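CJ 25: Police Organization and Conduct
Handout 2. Internal complaints and discipline

Instructor: Barry Rowbotham
Read before the seminar. Bring the Hulme packet.

1. Scope

These notes cover how a police department receives, sorts, investigates and closes a complaint against one of its own officers. Criminal prosecution of officers is left to Handout 3. Civil suits come up only where they affect the timing of an internal case.

Terms used throughout:

Complainant: the person making the complaint. May be a member of the public, another officer or a civilian employee.
Subject officer: the officer complained about.
Witness officer: an officer who saw or heard something relevant but is not accused.
Intake: the first recording of a complaint, before any view is taken on its merits.

2. Intake

A complaint can arrive at a front desk, by phone, by letter, online or through a supervisor. The Eltham manual requires the person who receives it to write it down in the complainant's own words and assign a number before the end of the shift. The older Plavine rules allowed a desk sergeant to settle minor matters verbally, with no record kept. Under those rules the number of recorded complaints says little about the number made.

Anonymous complaints are accepted in both systems. They are harder to investigate, and the file should say what was tried.

3. Classification

After intake, the complaint is placed in a class. The class decides who investigates.

Class A. Use of force, corruption, sexual misconduct, false statements, any alleged crime. Goes to the internal affairs unit.
Class B. Discourtesy, neglect of duty, lateness, dress, minor property loss. Goes to the officer's own chain of command.
Class C. Complaints about policy or service where no officer is at fault. Goes to the planning office.

Off-duty conduct causes most of the trouble here. A relationship with an informant, a witness or a person under arrest is Class A in all the manuals we read. A relationship between two officers is usually not a disciplinary matter unless one supervises the other or it was not disclosed where disclosure is required. Students often mix up the two. The test is whether the conduct touches the officer's powers or the working of the department.

4. Investigation

Order of work for a Class A file:

Secure records that may be erased (radio, dispatch, station video, phone logs).
Interview the complainant.
Interview civilian witnesses.
Interview witness officers, separately.
Interview the subject officer last.

The subject officer may be ordered to answer questions in an internal interview. In the United States, answers given under threat of dismissal cannot be used against the officer in a criminal trial (Garrity v. New Jersey, 1967). For that reason the internal and criminal files are kept apart and handled by different people.

5. Findings

Sustained: the evidence supports the allegation.
Not sustained: the evidence does not settle it either way.
Exonerated: the act took place but was lawful and within policy.
Unfounded: the act did not take place, or the officer was not involved.

"Not sustained" is the finding most often misread in the press. It does not clear the officer and it does not fault the complainant.

6. Worked figures: the Hulme packet

The packet lists 184 closed files, the earliest from 2000. Sort them by class first and by finding second. Files with more than one allegation should be counted once per file for Table 1 and once per allegation for Table 2. State in your write-up which count you are using. Do not compare Hulme totals with Tallthorpe totals; Tallthorpe merged Classes B and C and the figures do not line up.

7. Penalties

From lightest to heaviest: counseling, written reprimand, loss of leave days, suspension without pay, demotion, dismissal. Prior sustained findings may be considered at this stage, but should not be shown to whoever decides the finding itself.
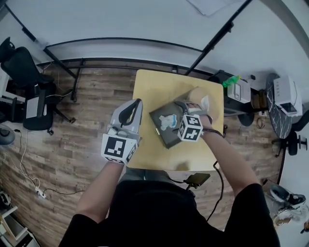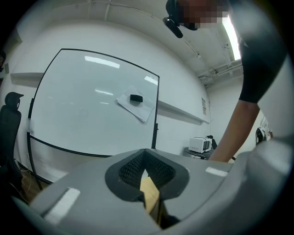

8. Questions for seminar

Should a supervisor be able to downgrade a Class A complaint before internal affairs has seen it?
What is lost when a complaint is settled verbally?
An officer resigns in the middle of an investigation. Should the file be closed or carried through to a finding?

Written answers to the third question, one page, are due at the start of the March session.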